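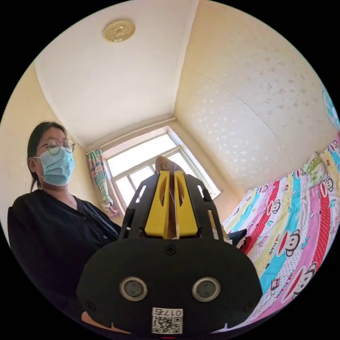

Print this thread | E-mail to a friend

Hand-held grippers for household work: what to budget?

madge_k
May 10, 2018
We are putting together an equipment request for the autumn. The job is recording people handling clothes and bedding in ordinary bedrooms, so hand-held grippers, no arms. I have two quotes. Zolwood want 1,327 per unit with the mount and a charger. Hegarty want 1,209 but the finger sets are extra. The ceiling for the whole request is 3,000. Do I buy two of the cheaper ones or one good one and spares?

Tiago Moreira
Two Hegartys come to 2,418, so you have 582 left. Ask what a finger set costs before you do anything else. When we bought ours they were 300 a pair and we needed a pair for each unit. That puts you over 3,000 before you have bought a single memory card.

drumlin
One unit and spares. With two you need two people trained and two lots of files to check every evening. We had the second one in a drawer from January onwards.

Tiago Moreira
I don't agree with that. If your only unit goes back for repair you stop work. Ours was away for five weeks.

drumlin
Five weeks is a supplier problem. Get the turnaround in writing and hire one if you have to. Wusus hire by the week.

madge_k
Thanks both. Does finger type matter much for fabric? Everything in the brochures shows them picking up blocks and cups.

Sinéad Egan
It matters more than the make. We did the Madovstead flats last year and fabric was most of the work. Slotted fingers were fine on jumpers and towels. Thin shirts slid out until people learned to take a proper fold. Ask both firms for a loan unit and take it to a real bed with a real pile of clothes on it.

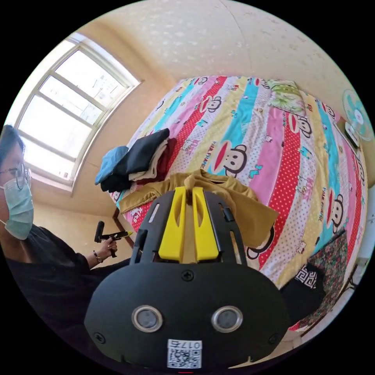
Do it on a patterned cover as well as a plain one, and near a window in daylight. We tested in an office with blinds down and then had to redo the exposure settings in every flat. I would also budget for labels. Each unit should carry its own number so you can match the files to it later.

drumlin
Agree on the loan unit. Zolwood lend for a fortnight if you pay the carriage.

madge_k
Hegarty have just told me finger sets are 300, same as Tiago paid. So it's one Zolwood with spares, or ask for a higher ceiling. I'll do the loan first and put the request in after.

Tiago Moreira
Ask for the higher ceiling. They can only say no.

E-mail this page | Print this page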